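Notes on Collecting Cloth-Handling Examples

Our work in Sterkatthorpe this May has been given over to one subject: the handling of household cloth. The aim of the Plotetti project is to gather demonstrations from which a learning system may acquire ordinary domestic skills, and it was agreed at the outset that bedrooms should come before kitchens. Cloth has no fixed shape, and a method that serves for a towel is of little use for a quilt.

The collection plan sets a target of 200 accepted demonstrations for each class of item. At the time of writing, the class for large cloths stands at 133. Each demonstration is made by a person working with hand-held grippers, so that the movements recorded are those of someone going about a familiar task at a natural pace. Operators are asked to work in sessions of no more than two hours and to leave the surroundings as they find them.

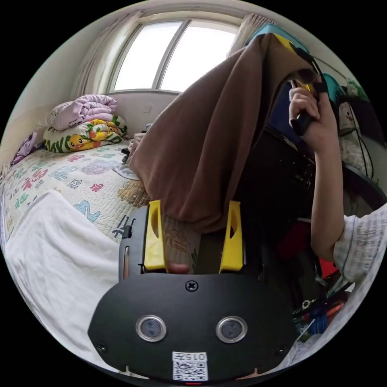
Dollska Notes, Issue 8

Lifting a large cloth by its corner is among the more demanding motions in the set. The brown cloth is held up at its top corner, and its lower edge falls in folds just above the yellow fingers of the gripper. A system learning from such material must come to terms with the fact that much of the cloth is hidden within its own folds — a difficulty that does not arise with cups or boxes.

The question of background has also been considered at some length. An earlier round of recording, carried out against plain surfaces, gave tidy results that did not carry over well to lived-in rooms. We now prefer beds with printed covers, folded blankets left at the far end, daylight from the window and shelves in their usual state.

Review is carried out under the Mohammadi procedure, which asks that every demonstration be watched in full before it is accepted. Those in which the cloth slips are kept in a separate group and labelled accordingly. It has not yet been decided whether they will form part of the training set — opinion within the project remains divided — and the matter will be taken up again once the large cloth class is complete. Pillowcases are next on the schedule.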